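Müllbeutel, die passen

Seit dem Umzug hatte ich mir vorgenommen, in der Küche endlich das Thema Abfall zu klären. Der runde dunkle Eimer stammt noch aus der alten Wohnung, die Beutel kamen immer aus irgendeiner Angebotskiste. Mal waren sie zu kurz und rutschten nach dem ersten Kaffeefilter nach unten, mal hing so viel Folie über, dass der Deckel nicht mehr zuging.

Am Wochenende habe ich den Schrank unter der Spüle ausgeräumt und alles auf einen Haufen gelegt. Drei angebrochene Rollen, dazu ein Stapel gefalteter Tragetaschen vom Einkaufen. Die Tragetaschen nehme ich seit Jahren für den kleinen Eimer im Bad, dafür sind sie gut genug. Für die Küche taugen sie nicht, die Henkel reißen, sobald etwas Schweres drin ist.

Eine Rolle war von Feretell, die hatte ich bei Varham mitgenommen, als es dort nichts anderes gab. Die Folie ist fester als bei den anderen, und der Beutel reicht am Rand weit genug nach außen. Der Umfang war immer mein Problem, auf den Packungen steht ja nur die Literzahl. Ich messe jetzt einmal mit dem Maßband um den Rand und schreibe mir den Wert innen an die Schranktür – 46 Zentimeter muss der flach liegende Beutel mindestens breit sein, sonst lasse ich ihn liegen.

Beim Wechseln mache ich es inzwischen so: den Beutel oben zusammenraffen, die Luft herausdrücken, dann erst anheben. Wer sofort zieht, hat den Unterdruck gegen sich und im schlechtesten Fall ein Loch im Boden.

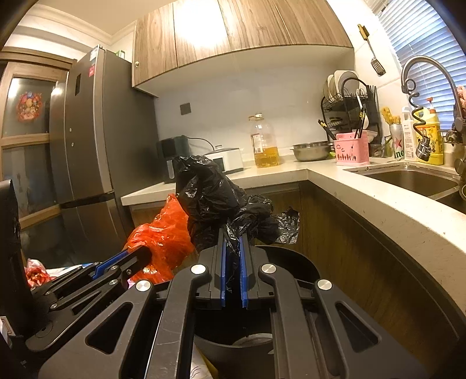 Ausgabe 9

Schwarz ist mir für den Restmüll am liebsten, und wenn Verpackungen in eine andere Farbe kommen, greift abends auch keiner daneben. Orange ist nicht schön, man sieht es aber sofort.

Die dünnen Beutel brauche ich noch auf, vermutlich bis Oktober. Danach kommt nur noch eine Sorte in den Schrank. Den Platz daneben bekommen die Putzlappen, die bisher auf der Fensterbank liegen.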